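Fanum 이벤트 구독 모듈 README

Fanum은 업무 시스템의 코드 단위 사이에서 이벤트를 주고받게 해 주는 작은 모듈입니다. 게시하는 쪽은 구독하는 쪽을 알 필요가 없습니다. Nusura 서버 버전 11에서 시험하였습니다. 그 전의 버전에서는 확인하지 않았습니다.

설치

먼저 Tveit 기본 패키지를 설치하십시오. 그 다음에 Fanum 개체를 가져오고 컴파일합니다. 개체는 모두 21개입니다. 번호가 기존 개체와 겹치면 가져오기가 중단됩니다.

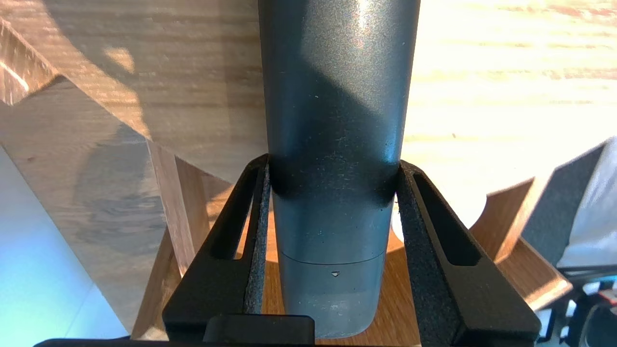 구독 등록

설정 페이지에서 이벤트 이름과 코드 단위 번호를 입력합니다. 한 이벤트에 구독자를 5개까지 등록할 수 있습니다. 실행 순서는 "순번" 필드를 따릅니다. 순번이 같은 경우의 순서는 보장하지 않습니다.

구독자 안에서 COMMIT을 호출하지 마십시오. 오류가 났을 때 앞의 구독자가 쓴 내용을 되돌릴 수 없게 됩니다.
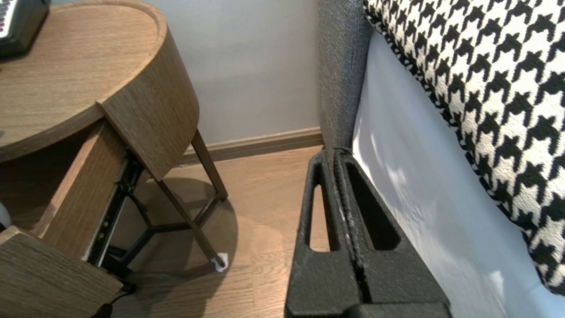 서랍이 열린 둥근 나무 협탁

시험 자료

Rinitdale 폴더에 시험용 전표가 약 937건 들어 있습니다. 운영 데이터베이스에는 넣지 말아 주십시오.

알려진 문제

임시 레코드를 매개 변수로 넘기면 필터가 사라지는 경우가 있습니다. 지금은 구독자에서 필터를 다시 설정해야 합니다. 6월 판에서 고칠 예정입니다.
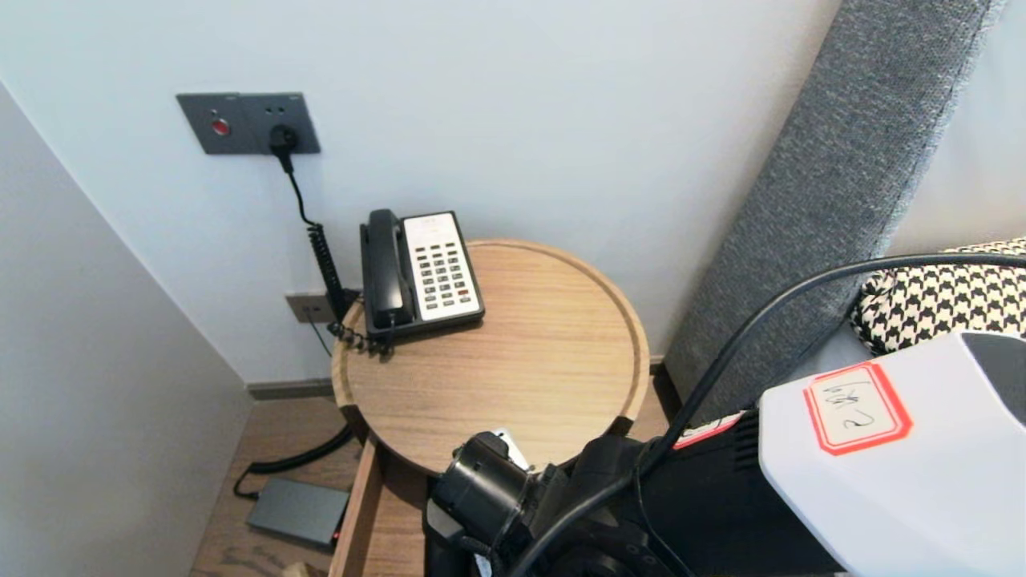 협탁 위의 검은색 유선 전화기

변경 기록

2018. 2. 26. 등록 해제 기능을 추가하였고, 설정 페이지의 오타를 고쳤습니다.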